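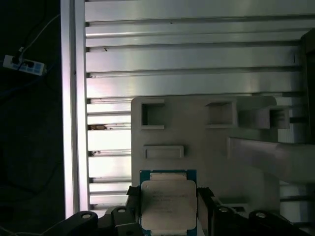
The hardest thing to get right on the cell was never the arm, according to Isla Kingi. It was the two fingertips, and how much they wear before anyone sees it in the results.

Kingi was speaking on 24 October 2019 at the Werninholm repair shop of Vanano, where the processor handling cell went back into service after a four-day stop. The cell picks up used computer processors, sets them into gray holders on a fixture plate and passes them on for sorting. It had been losing its grip on parts since the end of the summer.

The shop's log shows 18 dropped or tilted processors in the last full week before the stop. In March, when the cell was last given a full service, a normal week had one or two. Most of the bad picks came late in the shift and most were on the larger chips, the ones where the metal lid covers nearly the whole face and the fingers have only the sides to hold.

The first guess was the camera at the wrist. It was taken off, cleaned and calibrated again, and the drops went on at the same rate. The second guess was the gripping force, which had been turned up twice over the summer by different shifts. Turning it back down made things worse for a day and then pointed to the real trouble. The pads inside the fingers had worn unevenly, and the extra force had been covering for it.

Both pads have now been replaced. The linkages behind them were taken apart, and the pins were checked for play. Two had loosened enough to let one finger arrive at the part slightly before the other, which pushes a processor sideways at the moment it is picked up. The pins were reset and marked with paint so a loose one will show at a glance.

The fixture plate took longer. It is bolted to the slatted aluminum table, and the log had no record of its position being checked after the table was moved in the spring. It was off by less than a millimeter at one corner – not enough to notice when placing a part in an open bracket, but enough to catch on the narrow slots. The plate was squared up against the table rail, and the pick and place points were taught again, one holder at a time.

Part of the work was done by Baidoo, the firm that looks after the shop's grippers under a yearly contract. Its technician was on site for the first two days. The rest was handled by the shop's own staff, who will also do the routine checks from now on.

Those checks have been rewritten. The old sheet called for the fingers to be looked over once a month, whatever the workload. The new one goes by picks. After every 3367 cycles the cell will stop at the end of the batch and ask for a pad check, and it will not start again until someone enters a reading for each finger. The odd number comes from the log: it is the shortest run between new pads and a first dropped part in the past year, and the shop decided to use it as it stood.

Each check should take 15 minutes less than the old monthly one, as the covers no longer have to come off. Gripping force has been locked behind a supervisor login. The table slats will be vacuumed at each check, as well as at the end of the week.

Before the cell was released, it ran 150 test picks on scrap processors of different sizes. It dropped none and set one down crooked, in the low holder near the front of the plate. That point was taught again and the last 45 picks were repeated without trouble.

During the stop, processors were sorted by hand at two benches. The backlog should be cleared by the end of next week, and orders for the Restwood site will go first.

A second set of pads is now kept in the drawer under the control cabinet. The pads taken off the gripper have been sent to Baidoo, which will measure them and report back on whether a harder material would last longer without marking the parts. Until then the shop will stay with the same type. The next full service of the cell is planned for March.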